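4.2 What the cleaners told me about the lounge round

I'd gone to Skodari expecting to hear about lost hours, and for the first 48 interviews I mostly did. Then I started asking people to talk me through one small job at a time, and the answers got a lot more interesting!

Take the lounges. Before the Zindance robots came in, a cleaner did a lounge in one sweep: bins, cups, cushions, a quick chat with whoever was sitting there. Now the floor litter and the bins belong to the robot, and the person comes through later for whatever is left (cloths, spills, anything soft). On paper that's a lighter shift. Ilgın Ekinci, who has worked the evening round since January, told me it was easier on her back and harder on her head, as she now has to keep in mind which rooms are half done.

Several people had also become the robot's unofficial minders. They'd learnt to leave a bin well clear of the furniture and to check the liner was folded properly over the rim – small favours that appear in no job description and, as far as I could find, in none of the 67 task sheets the firm let me read. I've called this "tidying for the tidier", and I come back to it in section five when I get to pay.

Figure 3 shows the sort of work I mean, with a gripper beside the bin and a paper cup still on the carpet.

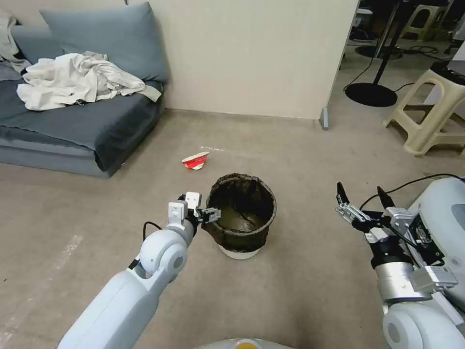
Figure 3. Lounge round: bin and floor litter.

Oğuzhan Işık disagreed with me about nearly all of this when I read him a draft. He said that he'd never felt like a minder, that he moved bins for the robot the way he'd move them for anyone on the shift, and that what bothered him was being asked to log every stop it made. Logging took up the end of his round, the part he used to spend talking to people. I've kept my term, but I now use it only for those who described the work that way themselves, and his point about logging is coded separately in Table 2.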